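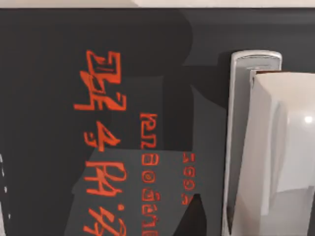
Orange letters on dark gray, turned sideways. Can you read them? I can't.

1/ I want to write a little about learning to read in a new language as an adult. I moved to Zilthorpe in July and I'm still slow with every label, every form, every bus notice.

2/ My teacher, Marlene Ehlers, gave us one rule for the first month: read 60 words a day out loud, also the boring ones. Shampoo counts. The parking ticket counts too (I had one).

3/ At first I translated each word in my head. It made me very tired. On one Friday I needed 41 minutes for a single letter from the housing office, and the letter only said that the water would be off in the morning. 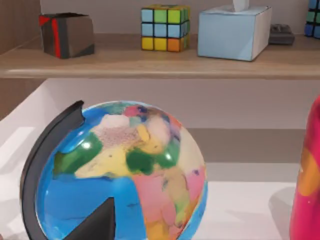 4/ What helped me more than the app was paper. I write new words on small cards and keep them in a box by the door. I have 356 cards now. When I know a word well, I give the card to my neighbor Eilif Öberg, who is learning too.

5/ Eilif does it differently. He reads the same children's book again and again until he can almost sing it. He says he understands nearly 100 pages of normal novel now. I believe him, but I have not checked!

6/ A question for people who did this before me: when did you stop hearing your first language while you read? For me it is still there, like a radio in the next room.
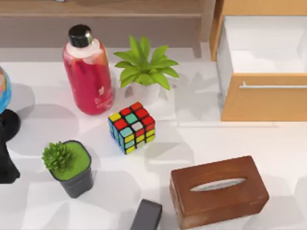 Red bottle, green plant, Rubik's cube, globe. Four nouns for tonight.

7/ Also, if somebody knows a good beginner reading group near Wornov, evenings only, please write to me. I can bring cake and my cards.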